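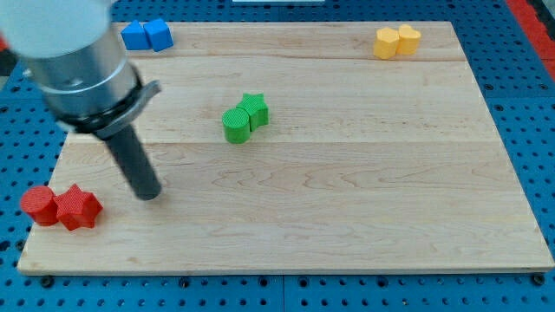 Postdoctoral Research Associate in Lead-Free Ferroelectric Ceramics

The Cordeiro Institute for Materials Research, Gravley, invites applications for a full-time position in the Functional Oxides Group, led by Dr. Natália Štefanec. The appointment is for two years, with a possible extension of one year subject to funding.

The successful candidate will study how sodium bismuth titanate ceramics respond to electric fields, using X-ray and neutron diffraction. Duties include sample preparation by solid-state synthesis, structure refinement, and the supervision of one graduate student. Travel to outside beamlines is expected up to 6 times a year.

Applicants must hold a doctorate in materials science, solid-state chemistry, or physics by the starting date in September. Experience with Rietveld refinement is required. Familiarity with total scattering methods is desirable.

Applications should include a cover letter, a curriculum vitae, a list of publications, and the names of two referees. Please quote reference 1417 and send all materials as a single PDF to the Office of Research Staffing by 24 December 2018. Incomplete applications will not be considered. Scientific inquiries may be directed to Dr. Štefanec or to Dr. Gil-soo Cha.

The Institute is an equal opportunity employer.

Shares: 351

Office of Research Staffing, Cordeiro Institute, Gravley | Extension 1358 | Back to top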